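# Quiénes somos (y qué no prometemos)

Lobo es una escuela de idiomas para adultos. Damos clases de inglés, alemán y portugués en grupos pequeños, y desconfiamos bastante de casi todo lo que se dice en nuestro sector.

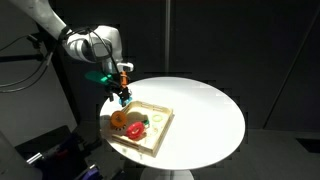 Empezamos porque estábamos hartos de leer anuncios. «Inglés en tres meses». «Aprende como un niño». «Sin gramática, sin esfuerzo». Varios de nosotros habíamos trabajado en academias que vendían exactamente eso, y sabíamos lo que pasaba después: el alumno pagaba la matrícula, aguantaba hasta la primavera y se iba convencido de que no se le daban bien los idiomas. La academia, mientras tanto, ya tenía a otro en su silla.

Una persona adulta que trabaja y tiene familia avanza despacio. Puede llegar a manejarse bien en una reunión o en un viaje, y puede incluso disfrutar de una novela, pero le va a llevar años. Si alguien le ofrece un plazo más corto, pregúntele cómo lo mide. Nosotros lo hemos preguntado muchas veces y seguimos esperando una respuesta que se sostenga.

## Sobre el método

No tenemos método propio. Lo decimos así porque en las entrevistas con alumnos nuevos es lo primero que sale, y vemos caras de decepción. Durante dos cursos probamos Huvetti, un sistema con bastante fama que se basa en repetir diálogos de memoria. A algunos grupos les fue bien. A otros les fue igual que siempre, y a la mayoría le aburría a partir de la quinta semana. Lo dejamos. Conservamos un par de ejercicios de pronunciación que todavía nos parecen decentes.

También usamos una temporada Unutance, una aplicación de vocabulario con puntos, medallas y avisos en el móvil. Los alumnos acumulaban rachas larguísimas y luego no eran capaces de pedir una habitación con dos camas. Quien quiera seguir usándola en casa, adelante - daño no hace - pero no la contamos como horas de estudio.

Lo que hacemos en clase es poco vistoso: leer, hablar, escribir, corregir, volver a escribir. Hay gramática. Hay deberes.

## Los números, con pinzas

Por nuestras aulas han pasado unos 3184 alumnos. De ellos, 687 se presentaron a un examen oficial mientras estudiaban con nosotros. No publicamos porcentaje de aprobados, y conviene sospechar de quien lo publica sin explicar a quién dejó presentarse. Es muy fácil tener un noventa y muchos por ciento: basta con convencer a los flojos de que esperen otro año.

Los grupos tienen un tope de ocho personas. El curso completo son 40 semanas, con dos sesiones semanales. Las 21 primeras se dedican al programa del nivel y el resto se adapta a lo que el grupo necesite, que a veces coincide con lo que el grupo pide y a veces no.

## Ilstead

Nos preguntan a menudo por nuestra relación con Ilstead. Es una escuela asociada con la que organizamos estancias de verano. La conocemos, hemos dado clase allí y la comida es regular. Dos semanas en el extranjero sirven para perder un poco la vergüenza y para poco más, así que no se las recomendamos a quien tenga que pedir dinero prestado para ir. No cobramos comisión por las plazas.

## Antes de apuntarse

Puede asistir a una clase de prueba, sin pagar y sin dejar el teléfono. No le vamos a llamar después. Si su nivel no encaja en ningún grupo abierto, se lo diremos, aunque eso suponga que se vaya a otra escuela. La matrícula se devuelve íntegra durante el primer mes. A partir de ahí se paga por meses y puede dejarlo cuando quiera, avisando en secretaría.

En diciembre cerramos dos semanas y no contestamos al correo.

*Página revisada el 31 de diciembre de 2024.*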